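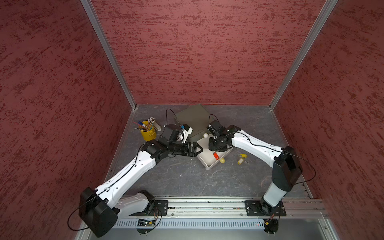 Every bench robot cell I am asked to look at comes with a risk assessment, and nearly every one of those assessments deals only with people. It says who may reach in, when, and what has to be switched off first. It says next to nothing about the objects on the floor of the cell or the state they should be in before the arms move. Two keys with yellow tags lie on the bare floor of this booth, next to a tray that has another key in it, a red-tagged one. Are the two on the floor waiting to be put away, or were they dropped? A written start state would answer that in one line. Without one, the next person on shift has to guess.

I think the start state should be a required part of the paperwork for any cell where arms handle loose things. It should be on one side of paper, it should be fixed to the booth, and it should carry the name of whoever last changed it.

At Fultlow, where I spent most of last year helping to write the house rules, we went back through the run log for the two-arm cells. There were 1,326 entries. Of those, 689 had no note of what was in the cell at the start. The runs had been marked as passed or failed like all the others, so more than half of our results rested on somebody's memory of where a pencil cup had been.

The usual objection is that bench work changes too fast for this sort of thing. Urka, the first project to try the sheet, said so in plain terms: their layout changed several times a day and they did not want to fill in a form each time. I have some sympathy. A form that takes longer than the job will be filled in badly or at the end of the shift, and both are worse than leaving it blank. So we cut it down. The sheet now asks for the objects that the arms are meant to touch, the objects they are meant to leave alone, and where the grippers should be parked. Filling it in takes 60 seconds if you know your cell.

The second heading is the one people skip. In a small booth there is often a stapler or a pot of pens standing at the back. It may be part of the task or it may be there as clutter, and both are perfectly good reasons. The arms cannot tell which, and neither can a visitor. If the thing is to be left alone, write that down, and then a knock against it is a fault you can record. If it isn't written down, people stand it up again and carry on.

Lids should be in the rule too. "Box, lid closed" and "box, lid open" are different starts, and Garba lost a good part of July to a disagreement over two sets of runs that turned out to differ in nothing else. Their sheet now has a tick box for it.

Cables and small boards are a separate matter. I would not put them on the start sheet, because they belong in the weekly check with the mounting bolts and the rail. Skendard's draft standard mixes the two together and ends up with 35 items to be confirmed before each run. I have watched people work through a list like that. They tick down the column with their eyes on the pen. My comment on the draft was to split it in two, and to keep anything that doesn't change between runs off the daily page.

There is also the question of who may put things right in the middle of a run. Our rule at Fultlow is that if an object ends up somewhere it shouldn't be, the run is stopped and logged before a hand goes in. Some staff find this fussy when it is only a ball that has rolled away. I would keep it anyway. The safety reason is already covered elsewhere in the rules. The reason that belongs here is the record, which is no use if small rescues are left out of it.

The draft is open for comments until the end of July, and I hope the section on start states survives.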